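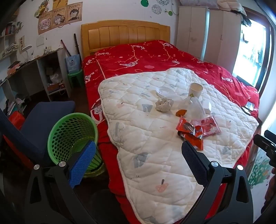
The Bed as Dining Table

Eating in bed was once a matter of illness or of Sunday breakfast. In the small apartments of the Kirkley district it has become an ordinary habit, and the bedding has begun to reflect it. Flurina Bachmann, who runs the household advice desk at Astgate, received 300 letters on the subject by July. Most concerned crumbs, and a good number concerned grease.

Her guidance begins with the quilted pad. Laid over the quilt before anything is opened, it takes the spills and can be lifted away with its contents -- provided that phones have been moved first. A pad with piped edges keeps its shape through repeated washing. Pale prints show a stain early, when it is still easy to treat.

Clearing should follow a fixed order. Cups and bowls leave the bed first and go directly to the kitchen. Tissues, torn snack wrappers and empty bags go next, into a wastebasket kept beside the bed. Small scraps are the ones most often missed, and they tend to surface at night. The pad is then folded toward the middle, carried to a window and shaken.

Bachmann recommends treating oil marks within 20 minutes, using dish soap and cool water. Bright red quilts should be washed separately the first few times.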